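Ruleck Surface Finishing Guide
Section 4: Preparing and Painting Interior Walls

4.1 Scope

Applies to interior drywall and plaster walls finished with the Ruleck two-coat system (Ruleck Base and Ruleck Flat Top). For ceilings, see Section 5. For trim, doors and metal surfaces, see Section 6. Masonry walls need a different primer and are not included in this guide.

Read the whole section before opening any can. Drying times overlap with other steps, and the order matters.

4.2 Before You Start

Check that you have the following:

Ruleck Base, white
Ruleck Flat Top, in the color you ordered
Setting-type joint compound
Sanding sponge, fine grit
Taping knife and putty knife
Roller frame, extension pole and two roller covers
Angled sash brush
Paint tray with liner
Drop cloths
Painter's tape
Bright work light on a stand
Safety glasses, gloves and dust mask

All cans of the same color should carry the same batch code on the lid. If they do not, pour them together into one large bucket and stir before use. Color can shift slightly from batch to batch, and the change will show where one can ends and the next begins.

CAUTION: Homes built before 1978 may contain lead paint. Do not sand, scrape or cut old paint in such a home until it has been tested. If lead is found, stop and hire a certified contractor.

4.3 Clearing the Room

1. Move furniture out of the room. Large pieces that must stay go to the center, under a drop cloth.
2. Turn off power to the room at the breaker panel. Check each outlet and switch with a tester.
3. Remove outlet covers and switch plates. Put the screws back into each plate with tape so they stay together.
4. Remove picture hooks, nails and curtain brackets.
5. Tape over each exposed outlet and switch.
6. Cover the floor wall to wall. Tape the drop cloth down along the baseboard.

NOTE: Run the work light from an outlet in another room. Keep the cord away from the doorway.

4.4 Washing

Grease and hand marks stop primer from sticking. Kitchens, hallways and children's rooms need extra care, mainly from the floor up to shoulder height.

1. Mix a mild detergent in warm water.
2. Wash the wall with a sponge, working from the bottom up. Dirty water running down a dry wall leaves streaks that are hard to remove.
3. Rinse with clean water and a second sponge.
4. Let the wall dry overnight.

If crayon or marker remains after washing, spot-coat it with a stain-blocking primer. Ruleck Base alone will not hold back ink. Water stains get the same treatment once the leak has been repaired.

4.5 Filling and Sanding

1. Cut away loose paper or flaking paint with the putty knife.
2. Press joint compound into holes and dents. Leave it slightly higher than the wall.
3. For cracks wider than the edge of a coin, open the crack with the corner of the knife, apply mesh tape and cover with compound.
4. Let the compound set. Check the label on the bag for the time.
5. Sand with light pressure in small circles until you cannot feel an edge with your fingertips.
6. Apply a second thin coat where the patch has shrunk. Sand again.
7. Vacuum the wall with a soft brush, then wipe with a damp cloth.

CAUTION: Wear the dust mask and safety glasses while sanding. Close the door and cover any return air vents. Remove the covers before running the heating or cooling system.

4.6 Priming

1. Stir Ruleck Base for three minutes. Do not shake the can. Shaking adds air bubbles that dry as small pits.
2. Cut in along the ceiling, corners and baseboard with the sash brush. The band should be as wide as the brush is long.
3. Load the roller and roll it against the ramp of the tray until it stops dripping.
4. Roll an area as wide as your reach, from the ceiling down to the baseboard.
5. Without reloading, roll the same area once more with light strokes in one direction.
6. Move to the next area. Overlap the wet edge by half a roller width.

Primer is dry to the touch in around 4 hours. Patches of fresh compound absorb more primer than the wall beside them and may look dull. Spot-prime these patches again before going on to the finish coats.

NOTE: Keep a wet edge at all times. If you have to stop, stop at a corner.

4.7 Finish Coats

Ruleck Flat Top has no sheen. It hides small surface flaws better than eggshell or satin, and it shows roller overlaps less. It also marks more easily and should not be used behind a stove or sink.

1. Stir as in 4.6, step 1.
2. Fit a new roller cover. Wrap it in masking tape and peel the tape off to remove loose fibers.
3. Cut in one wall only. Roll that wall before cutting in the next, so that the brushed band and the rolled area dry together.
4. Roll as in 4.6, steps 3 to 6.
5. Let the first coat dry overnight.
6. Apply the second coat in the same way.

Colors in the pale off-white and light gray group cover in two coats over white primer. Dark reds and deep yellows may need three. Do not thin the paint to make it go further.

4.8 Checking the Surface

Inspect the wall twice: once with the work light held close to the wall and pointing along it, and once in ordinary room light. The first check shows ridges, pits and sanding marks. The second shows how the wall will look in use. Stand well back for the second check and look from the doorway as well as from straight on.
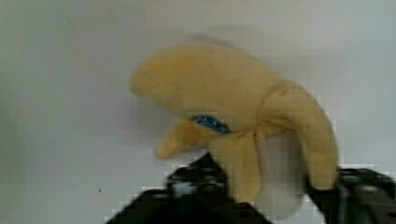 Figure 4-3. Pale wall in even light, with yellow plush banana in front.

Mark flaws with small pieces of painter's tape. Do not use a pencil. Graphite can bleed through light colors.

Flaw: Raised line at the edge of a roller pass.
Cause: Too much paint at the ends of the roller.
Repair: Let dry, sand flush, recoat the area from corner to corner.

Flaw: Shiny patch.
Cause: Surface rubbed while drying, or primer missing.
Repair: Sand lightly, spot-prime, recoat.

Flaw: Darker band along the ceiling.
Cause: Cut-in band dried before the wall was rolled.
Repair: Apply one more coat to the full wall, following 4.7, step 3.

Flaw: Small round pits.
Cause: Air bubbles from shaking the can or rolling too fast.
Repair: Sand, wipe clean, recoat with slow strokes.

Flaw: Peeling when tape is removed.
Cause: Tape left on too long, or wall not washed.
Repair: Scrape back to sound paint, fill, prime and recoat.

4.9 Removing Tape and Refitting

1. Remove painter's tape while the last coat is still slightly soft. Pull it back on itself at a low angle.
2. If the paint has already hardened, score along the edge of the tape with a sharp knife first.
3. Wait until the wall is dry, then take the tape off outlets and switches.
4. Refit the plates. Tighten the screws by hand.
5. Restore power at the breaker panel.

Leave furniture a hand's width from the wall for two weeks. The paint reaches full hardness in that time. Do not wash the wall until then.

4.10 Cleanup and Storage

Wash brushes and rollers in warm soapy water immediately after use. Spin or shake out the water and hang brushes with the bristles down.

Press the lid back on with a rubber mallet. Write the room name and the batch code on the side of the can. Store at room temperature. Paint that has frozen may separate and should be thrown out.

CAUTION: Do not pour leftover paint down a drain. Take it to a local collection site.

4.11 Touch-Up

Keep a small jar of Flat Top from the original batch. Apply touch-ups with a mini roller. Brush marks remain visible on a flat finish. Feather the paint outward and use as little as possible. If more than one touch-up is needed on the same wall, repaint the full wall.

Section 4 revised 2/27/18. Text: Duangjai Khunthong. Technical review: Panya Rojanasak.

Continue to Section 5: Ceilings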